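Room for One Orange: The Case for Plain Serving Ware in Shared Dining Rooms

Opinion, by Jozef De Smet

The Joster residence will replace its dining room tableware in May, and residents have been invited to comment on the proposed order. The proposal runs to 307 pieces and includes divided plates, nested bowls, tiered stands and a set of molded fruit dishes from the Fliltier catalog. This essay argues for a smaller order, made up chiefly of round plates, rectangular trays and cutting boards.
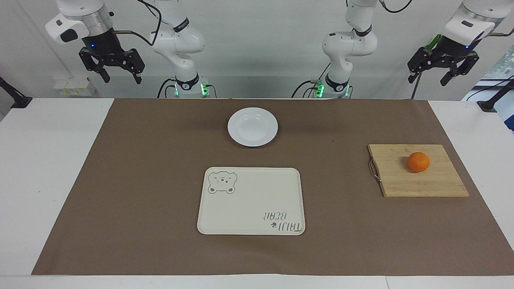
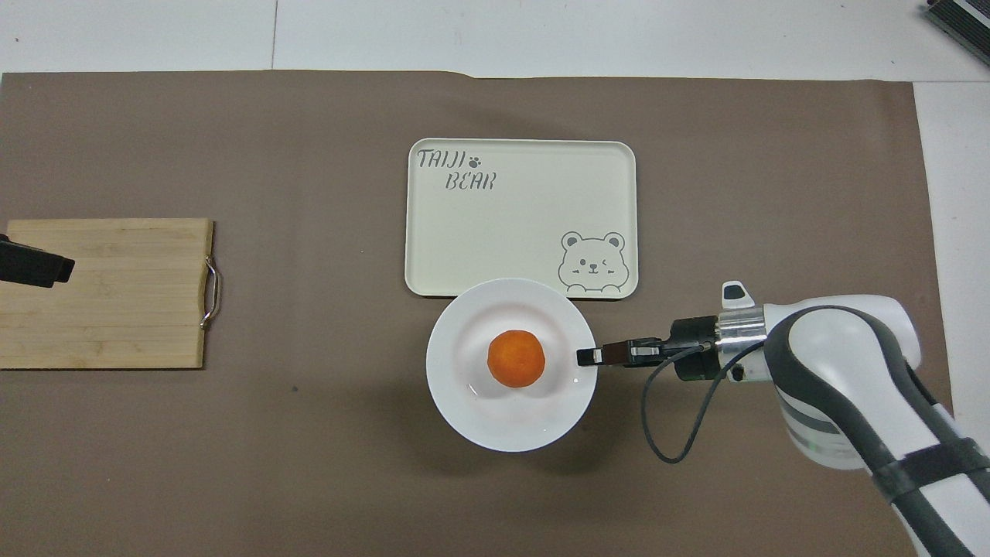 An orange, a round plate and a rectangular tray on brown paper.

The current practice of buying a separate dish for each kind of food began when the dining room served a fixed menu at fixed hours. Every item then had a known place and a known use. Meals at Joster are now taken at different times, often in small portions, and many residents carry food from the counter to their seats themselves. The stock has not changed to match. A resident who wants a piece of fruit and a slice of bread at four in the afternoon must choose among dishes designed for a full dinner.

A flat round plate with a rim answers most of these needs. It will hold a piece of fruit, a sandwich or a small hot meal. It stacks with others of its size and can be replaced singly when it breaks. The divided plate does none of this well. Its compartments fix the size of each portion before the food has been chosen, and its corners take longer to wash.

The tray deserves a stronger defense, as it is the item most often proposed for removal. Critics hold that trays make a dining room look like a cafeteria. The objection has some merit where trays are left under the meal and crowd the table. It has less merit where the tray is used to carry things and is then set aside. A rectangular tray with a slight rim also serves as a shared dish in the middle of a table, and residents who find a full plate difficult to carry may prefer it. If a tray has a cheerful drawing on it, so much the better. Plain serving ware need not be severe, and I would not wish these remarks to be read as a case against a cartoon bear.

Cutting boards raise a different question. The kitchen office has traditionally kept them behind the counter, and the proposal would continue that rule. I would ask that it be reconsidered. Fruit offered whole is fresher than fruit cut in the morning, but whole fruit is of limited use to a person who wants half of it. A bamboo board at the side table, with a suitable knife kept under supervision, would settle the matter. The Barta wing has had such an arrangement for 17 months, and its residents speak well of it.

There remains the matter of cost. The quotation from Jotwood for the reduced order stands at 771 dollars less than the present proposal, before delivery. I do not regard the saving as decisive. Tableware is handled several times a day by everyone in the building, and a modest sum spent on good plates is well spent. The saving could reasonably go toward heavier plates, which sit more firmly on the table.

It may be objected that a dining room furnished in this way will appear sparse. I accept that it will have less in its cupboards. A single orange on a white plate is nevertheless a complete and pleasant thing to be offered in the afternoon – more so, in my view, than the same orange in a molded dish with five vacant hollows beside it.

Written comments on the order may be left at the front office until noon on Thursday. Residents who wish to handle the sample plates before responding may ask for them at the counter.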